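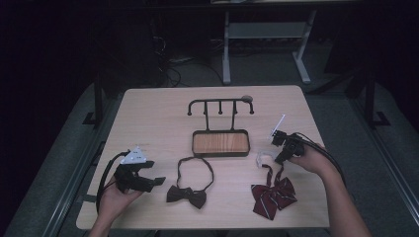 How does a robot learn a job without anyone writing the steps down?

Somebody does the job first, usually with a gripper in each hand, and the movements are recorded so the robot has something to copy. It takes a good many goes.

About Vedetti

Vedetti records people doing small, fiddly household jobs so that robots can have a try at them later. We hang things on racks, fasten clips and put things in trays, then take them all off and begin again. Our parents were told we work in technology.

We started in December in one room at Gristbridge, with 4 pairs of grippers and a kettle. The kettle has since been replaced. Our second site, Graltside, does the remote control work, where the operator sits well away from the arm and says sorry to it.

Our longest project so far is Mughal, a set of 1166 recordings of ties, bows, scarves and other things that refuse to lie flat. Another 400 were thrown out because the person holding the grippers had got too clever and used a trick no robot could follow. We now ask new starters to be slightly worse at it.

Customers send us a task and a box of objects. We send back the recordings, the notes and, in most cases, the objects. The smallest order we take is 2000 recordings, mixed tasks allowed.

Visits to Gristbridge are by arrangement. Please don't tidy the tables.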